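Sponges, Scrubbers and Dishcloths: Making Them Last (and Knowing When to Let Go)

Posted in Kitchen, Cleaning
19 comments

I grew up in a house where one sponge did everything. It washed the glasses, it went round the sink, it wiped down the high chair, and on bad days it went after whatever the dog had brought in. My mother is a wonderful woman and I love her dearly, but I can still smell that sponge if I close my eyes. So when I got my first kitchen I swore I'd do better, and over the years I've ended up with a bit of a system, which friends tease me about and then quietly copy.

Start with the drying. A sponge that sits in a puddle at the back of the sink will go sour in a couple of days no matter what you paid for it. Squeeze it out hard (harder than you think, really lean on it), then stand it up on its edge where the air can get at both sides. I used one of those wire holders with suction cups for years until the cups gave up, and now I just prop mine against the faucet. A binder clip works too! Clip it along one long side and the clip's arms make a little stand.

Give each sponge one job and keep it there. In our house the dish sponge never touches the counter, and the counter sponge never touches the floor. Anything that has met raw chicken juice gets a paper towel, straight in the trash, and then hot soapy water after. I used to try to remember which sponge was which and of course I couldn't, and neither could my husband, so we went over to colors. Yellow is for dishes, purple is for counters and the stovetop. Taha Hegazy, who wrote in from Vanimcombe last March, does it by cutting a corner off the counter sponge every time he opens a new pack, so if yours all come in one color you can do it that way and save yourself some hunting around at the store.

Keep something under each one, too. An old saucer, a chipped plate, a jar lid, anything you can run under the tap. Plastic plates left over from a picnic set are my favorite because you can bang them about and they weigh nothing.
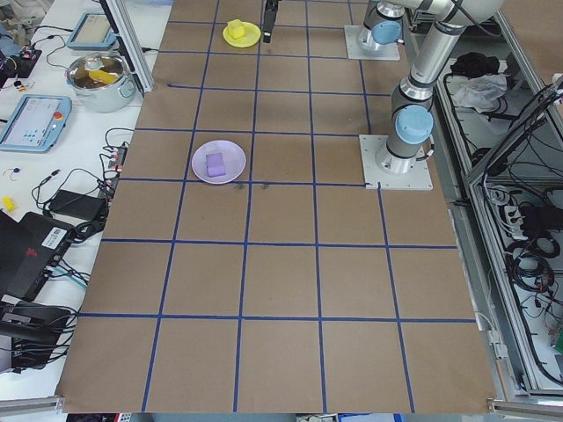
Yellow on yellow, purple on lavender.

For the weekly clean I go back and forth. The dishwasher is easiest: top rack, heated dry, done. The microwave works on a plain cellulose sponge if it's sopping wet, one minute on high, and please let it cool before you grab it. I have burned my fingers more than once being impatient. Never put a dry sponge in there, and never one with any metal in the scrubby part. Neither method makes an old sponge new again, so if it still smells when it comes out, say your goodbyes.

How long should one last? I change ours every two weeks, sooner if we've had company. You'll know it's time when the corners go ragged, or the scrubby side starts peeling away, or you catch yourself rinsing your hands after touching it.

Dishcloths are a different animal. I keep a stack of cotton ones in the drawer by the stove and take a fresh one every morning, and the used ones hang over the edge of the hamper until they're dry before they go in. A wad of damp cloths at the bottom of the basket will perfume the whole load. Wash them hot, and skip the fabric softener, as it leaves a coating and they stop soaking things up.

Old sponges still have some life in them outside the kitchen. Run one through a good wash, cut it into cubes with kitchen scissors, and put a few pieces in the bottom of a flowerpot to hold water. Keith Brunton sent me that one and my geraniums have been very happy. I also keep a small piece in the shoe box for muddy soles, and another by the desk for damping envelopes.

One last thing on scrubbing: let the pan do the work. A squirt of dish soap, an inch of hot water, and go have your coffee. Most of what you were going to scrub off will slide off, and your sponge will thank you by staying in one piece until the end of the week. For burned rice, add a spoonful of baking soda and leave it overnight.

Next time: cutting boards, and what to do about the onion smell.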